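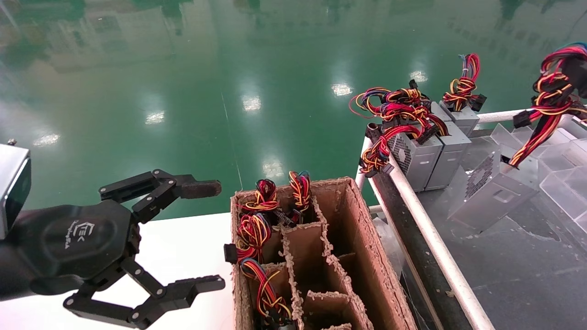
Packing Loose-Cable Power Supplies for Resale: Divider Boxes and Cable Bundling

Project report, Packaging and Materials Handling
Authors: Dayana Cusi, Hernán Cuervo, Lizeth Paucar
Supervisor: Ruth Yupanqui
Submitted 31 August 2026

1. Background

Used desktop computer power supplies are bulky for their weight, and most of the packing difficulty comes from the cables. A unit with fixed cables carries a bundle of colored wires that ends in several connectors. If the bundle is left free it catches on neighboring units, and connectors get pulled when a unit is lifted out. The project looked at how units with fixed cables should be packed in divided cardboard boxes when they arrive on a short conveyor beside the packing table.

The partner was Geka, a small refurbishing workshop. Wálter Tamayo was the contact there and gave us access to one packing station and a supply of tested units.

2. Materials

The boxes were brown corrugated cardboard with slotted cardboard partitions. All were reused. Torn edges were accepted if the side walls still stood upright without support. Boxes with a split bottom seam were rejected.

The power supplies were of mixed makes with metal cases. They were sorted by case length before packing. Units longer than the compartment depth were set aside and are not covered in this report.

The table was white and the guide rails on the conveyor were white as well. This made dark connectors easy to find when they dropped out of a bundle. The conveyor was stopped during packing in all trials.

3. Packing methods

Two methods were compared, with 21 units packed by each.

Method A: the cables are laid on top of the unit after it has been placed in the compartment. No folding is done first.

Method B: the cables are folded back and forth into a bundle the length of the case, the main board connector is placed in the middle, and the unit is lowered with the bundle held against it. No ties are used.

In both methods the back compartments were filled before the front ones. Filling from the front was tried first and dropped, as the packer had to reach over cables already in place.

4. Observations

With Method A the bundle spread over the partition in most boxes. Connectors hung over the outer wall and into the next compartment. Closing the flaps required pushing the cables down by hand, and on two boxes this bent a partition.

With Method B the bundle stayed within the compartment in nearly all cases. The exceptions were units with long drive cables, where the last fold opened again once released. Packing took roughly 40 seconds per unit, against a shorter but unrecorded time for Method A. The missing time is a gap in our data. The timing sheet for the first session was filled in for one method only.

Unpacking was checked by lifting each unit straight up by the case. Under Method A a neighboring bundle often came up with it. Under Method B this happened 3 times, each time in a box with a loose center partition.

5. Limits

The boxes were not shipped or drop tested. Humidity was not controlled, and reused cardboard varies in stiffness from box to box. All packing was done by the authors, who had some practice by the second session.

6. Recommendations

Use Method B for all units with fixed cables. Replace any partition that does not stand square in its slots before filling. For units with long drive cables, add one paper band around the bundle. Bands were ordered but had not been delivered when the trials ended, and Lizeth Paucar will test them at Geka in September.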